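Threads in reused parts: notes for the Donby afternoon session

Slide 1. Title and running order. Say who I am, then Noemi Gentile for the second half. Questions at the end, please, as we have the room until four.

Slide 2. The problem. Returned housings from the Skotden repair line, one intake, 223 units. Most had nothing wrong with the board or the seals. They came back because a screw would no longer hold. The housing was scrapped and the rest went with it. Pause on this. The cost of a scrapped housing is in the handout, first table.

Slide 3. How a thread cut straight into plastic fails. The flanks creep under load. Each time the screw goes back in at a slightly different angle it starts a fresh track, and the crest shears. Coarse thread-forming screws delay this. They do not cure it. Mention Whitfield's older drawings, which allow one removal only and say so in the general notes.

Slide 4. Options for a joint that must be opened for service. Captive nut in a pocket, through bolt, moulded-in insert, insert fitted after moulding. Go through the nut pocket quickly, as the walls get thick and sink marks follow.

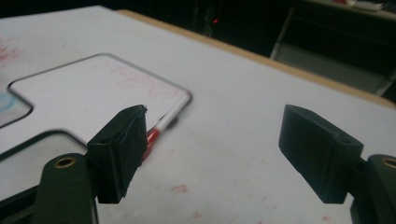
Slide 5. Fitted inserts, boss design. Wall around the insert should be generous, and the hole should be deeper than the insert so displaced material has somewhere to go. The flange or top face finishes flush or very slightly below the surface. If it stands above, the mating part sits on the insert and rocks. Point to the brass-coloured ring set into the black plastic near the top of the left arm: from the front of a room a fitted insert is little more than that, and the knurl and the depth have to be checked on a section. Pass the cut samples round now, tray A first.

Slide 6. Pull-out test. 690 newtons was the lowest result in the Andby batch, straight pull, room temperature. Torque-out was done on separate parts. Do not compare the two columns. Brunello Cocco has the raw readings if anyone asks.

Slide 7. Cycling. 10 openings per housing, same operator, same driver setting. No screw lost its hold. The insert adds a step at assembly, and at 3,000 housings a year that step needs a fixture. Hand fitting with an iron gives tilted inserts.

Slide 8. Hand over to Noemi for removal of inserts before regrind. Leave slide 7 up while she changes the microphone.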